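Looking after a small marine diesel through the lay-up

Category: Boat Maintenance / Engines & Galley

A raw-water-cooled diesel should not be left with salt water standing in it. Run the engine until it reaches working temperature, close the seacock and flush with fresh water from a bucket, with the engine ticking over. Stop before the bucket empties, or the impeller will run dry. Follow with antifreeze mixed to the strength given on the container.

Change the oil while it is warm. Used oil holds acids that attack the bearings over a winter. Fit a new filter at the same time and smear its seal with clean oil. Tighten by hand only.
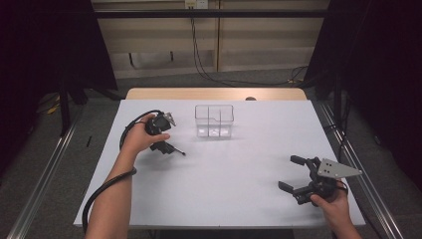
Clear divided box on a white worktop.

Take out the impeller and store it in a labelled bag. Look for cracks at the root of each vane. If a piece is missing, it is probably lodged in the heat exchanger – find it before spring. Replace the impeller after 100 hours in any case.

Fill the fuel tank to reduce condensation, then drain the water trap. Remove the batteries and recharge them in May if the boat is still ashore.

Comments

Toma32: Our coaster's launch had the same trouble with vanes. Found two in the end cap.

cliltergate: Does this apply to keel-cooled engines?

Preslow: No raw water side on most of those, so skip the flush. The oil and fuel parts still apply.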